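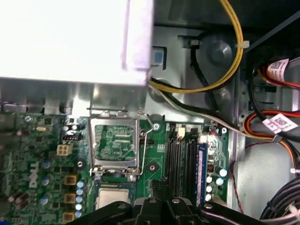 The processor, the open socket and the black gripper at the Bundholm open day.

I have put together exactly 2 computers in my life, and I was sweating both times. If you've ever lowered a processor into its socket you know the feeling. You hold your breath, you check the corner marks, you check them again, and then you push on that little lever and wait for a crunch. So when a flyer for the Bundholm open day promised "robots and desktop repair, all welcome, coffee provided," I was in the car before I'd finished reading it.

Bundholm is a repair and refurbishing shop that takes in office computers and gets them ready for a second life. It sits at the far end of Prullside, past the tile warehouse, and I drove by it twice (the sign is on the side facing away from the road, so thanks for that). They run a small robotics lab in the back half of the building, and once a year, in January, they let people like me wander through it with a paper cup.

My guide was Solène Delorme, who runs the lab and talks faster than anyone I've met. She walked six of us straight past the shelves of monitors and over to the bench. On it was a desktop with its lid off, a Dell board inside, and a robot arm they call Jedel hanging over the whole thing.

"Don't watch the arm," she told us. "Watch the screen. That's what Jedel sees."

She was right! From across the bench the arm just looks slow. On the screen, which shows the feed from a camera down by the gripper, you're right in there among the capacitors, and a chip the size of a cracker looks like a paving slab. You also find out how crowded a computer is. I'd always thought of the inside of a desktop as mostly air, and then a big black gripper comes into view and suddenly there are wires everywhere you look.

The wires, by the way, are what everyone at Bundholm complains about. I asked Keir Skinner, a technician who did repairs by hand for years before he moved to the lab, what the hardest part of the job was for a robot. I figured he'd say the processor. He said cables, before I'd even finished asking. A socket is always the same shape, he told me, and it stays where you left it. A cable goes wherever it likes, and two machines of the same model will have theirs lying in two different places.
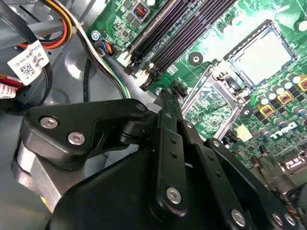 Words by ENDANG CHIN
Prullside | Open Days

Back to the processor, though, as that's what most of us had come for. The idea is simple enough. The metal plate over the socket swings open, the chip goes in flat, the plate comes down, and the lever holds it all in place. Solène had us each try it by hand first on a scrap board, to get a feel for what we were asking of Jedel. I went third. I did fine, thank you, but I noticed how much I was doing without thinking – tilting my head, nudging the chip with a fingertip, feeling for the spot where it sits level. Try writing that down as instructions.

The lab has been trying. Florian Caron, who writes most of the software, showed me the log on his laptop, and the run number that day was 3718. I asked if that meant 3718 processors and he laughed so hard he had to put his coffee down. It's the same handful of chips, over and over, along with every other small job they've practiced. A run can be a full attempt or a few seconds of Jedel getting close to something and backing off again. The ones that go wrong are the ones he likes best, and he has a folder of favorites he'll show you if you stand still long enough.

I stood still long enough. My pick was one where the gripper goes in for a memory module, stops just short, and hangs there while you can hear Florian off to the side saying "go on, go on" like a man coaxing a cat out from under a porch.

There was a bit of friendly arguing over the gripper itself. The current one is the Bouvier, named after Florian's old street, and Keir thinks it's too big. He'd like something with slimmer fingers for working next to the memory slots. Solène says slimmer fingers bend, and she'd sooner have a chunky gripper that goes where it's told. They went back and forth on this right in front of us, and I got the sense they'd been at it for months.

The woman next to me, Apinya Onsri, teaches shop at a high school two towns over and asked the question I'd been too shy to ask: would a robot like this put Keir out of work? Keir took that one himself. Bundholm has 340 desktops waiting on its shelves, he said, and what he'd love is to hand off the opening and the unscrewing so he can spend his day on the machines with odd problems. Apinya didn't look completely sold. I'm not sure I was either, but I did see those shelves, and they go all the way up.

The tour was meant to end at 5 and I was still at the bench well after that, asking Solène if I could have another go at the scrap board. She let me. I got the chip in on the first try, and Keir said I'd been holding my breath the whole time.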